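Home | Projects | Reports | Funding | Contact

Category: Community networks, progress reports

18/07/2022 | 2 min read

Batdale Mesh: second report to the Landry Fund

The short version is that the network is up, the money is mostly where we said it would be, and the church tower remains a matter of negotiation with pigeons.

We promised you 172 households on the encrypted mesh by now. We have that number, with 30 more waiting for a router. Each box runs its own ad and tracker filter, so nothing about who looked at what leaves the house. In February the filter blocked the parish newsletter for a week. Opinion in the village was divided on whether to fix it.

The Jollholm relay took three attempts. The first mast was too short, the second was the right height in the wrong field. We have budgeted 652 pounds for the third, including an apology to the farmer, and it has carried traffic without a dropout worth reporting.

Key handling is our weak spot. We asked people to write their recovery phrase on paper and keep it safe, and several kept it safe by taping it to the router. The new leaflet is blunter and has larger type.
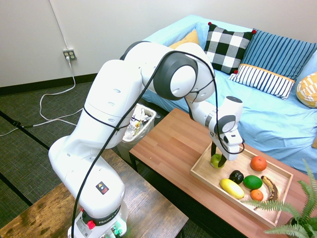
We had hoped to move the mail server off Trandent hosting this quarter. The export tool stops at 1,000 messages and then congratulates you, so we are writing our own. Expect it in the next report, with a revised date and a straight face.

We request no change to the grant total, only leave to shift the unspent training money into spare power supplies. Batdale eats them.

Previous report | Next report | Back to top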